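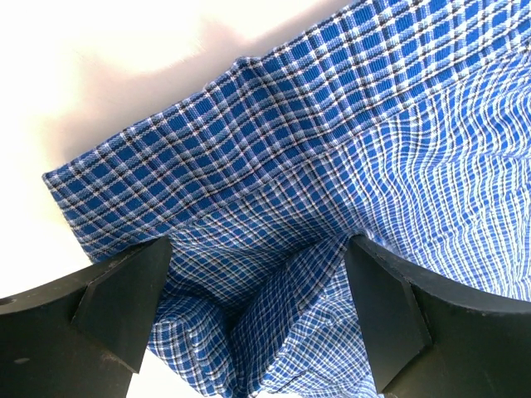
March, morning. Shrinkage and bleed, blue cottons

Carried on with the shirting from Leone. The question is still whether the blues can be washed together before cutting or have to be kept apart. Marked the squares with thread this time. The pen marks on the last batch faded in the wash and I ended up guessing at two corners.

Wash was the usual machine, Tellent powder, 2 level scoops, warm setting, with a strip of plain white cotton pinned to each square to catch any color. Line dried in the back room with the window shut. Left them 12 hours before measuring. Last time I measured after lunch the same day, and Manon Thibodeau got different numbers from the same squares the next morning, so I don't trust those and have crossed them out on page 19.

Checks first. The loss is nearly all along the length, very little across. Same as the Leone sheet says, for once. The white strips came out clean as far as I can tell by the window. Need to look again under the bench lamp.

Matching is going to cost us more cloth than the shrinkage does. With a check this small it's tempting to let it run off at the side seams, but the front and the pocket have to line up or it looks careless. Allow one extra repeat on each front and cut the pocket last.
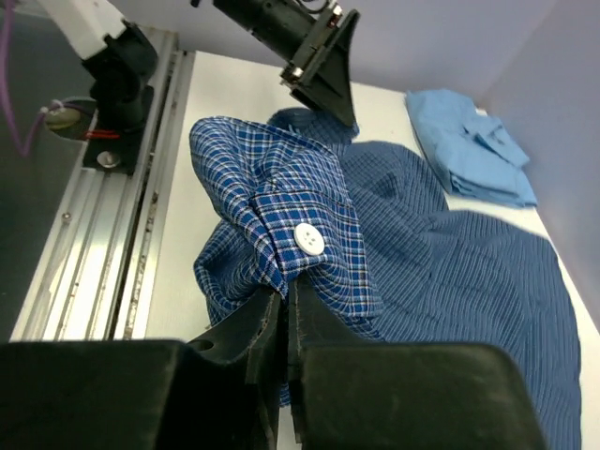

Puckered stripe

Harder to measure. The cloth won't lie flat without being pulled, and as soon as it's pulled the number means nothing. Tried the steel rule laid on top with no hand pressure, then the glass plate. The plate gives a bigger reading every time - it must be squashing the pucker out. I'm using the rule alone from here on. Anyone adding to this table please do the same and say so in the margin.

Did not iron. Ironed one spare square afterward to see what would happen and it lost most of its texture down the middle. It came partly back after wetting.

Faint tint on one of the white strips from this lot. Could be loose dye, could be the Plorkell thread I used for the marks, which is navy and which I never tested.

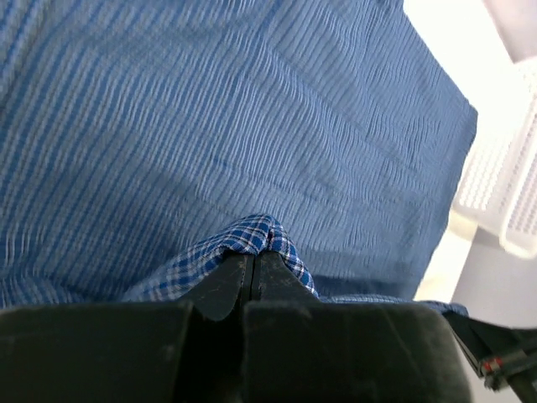 Stupid of me to use it on a bleed test. Repeat that square with undyed thread before blaming the cloth.

The Flisutia order is for 13 shirts, both cloths mixed, and they want a care label wording from us. My draft is "warm wash with like colors, line dry, no iron on the stripe." Manon thinks cold wash is safer until the tint is explained. Fine by me, going with cold for now.

To do:
Rewash the tinted square, undyed thread, new white strip
Check strips under bench lamp
Order more powder, the tub is nearly out
Ask Leone if the next roll is from the same dye lot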